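Brirar Robotics Software, Unit 7
Task planning over soft objects
Notes revised 2020-11-22

Last unit we got a planner to stack blocks, and it was great fun, and blocks are very forgiving. Food is a better teacher. A bun has no flat faces, it gives when you squeeze it, and two of them side by side can look like one lump to a segmentation network. Everything you wrote for Fultia in April still runs, but you will find out fast which parts were leaning on rigid geometry.

The task is to move the buns from the steamer to the plate. Write down the state before you write any code: which buns are in the basket, which are on the plate, where the lid is, what each gripper holds. The lid matters because it is a precondition for every pick, and because clear glass gives terrible depth readings. We track it by its rim and handle.

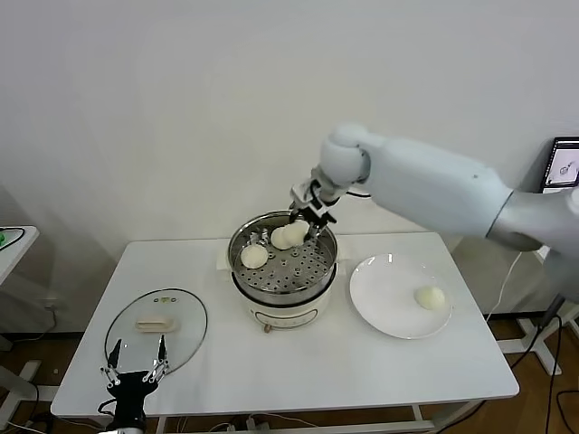
Course Notes, Issue 20, p. 7

With one bun on the plate and three in the basket, the planner has a real choice to make. The bun at the front left stands alone and offers grasps from many sides. The pair at the back right touch each other, so one finger has to find its way past a neighbor, and the basket rim rules out most low wrist angles. Look at where the fingertips are, at the rear bun, and ask what your own cost function would have picked!

Grasp sampling. The Huanca sampler draws 3000 candidates per object and throws out any that collide with the rim. Run it once per bun, then once on the merged pair, and compare what survives. I love this exercise – the merged run looks fine in the viewer and fails for reasons you can trace in the log.

Closing the fingers. Do not command a width. Command a force limit and stop on contact, then let the state estimator decide if the pick succeeded.

Homework: load scene 3719 in Plovberg, add a "touching" predicate to the domain file, and replan. Hand in the plan, the log and a paragraph on what changed. Keep your random seed in the header so we can rerun it.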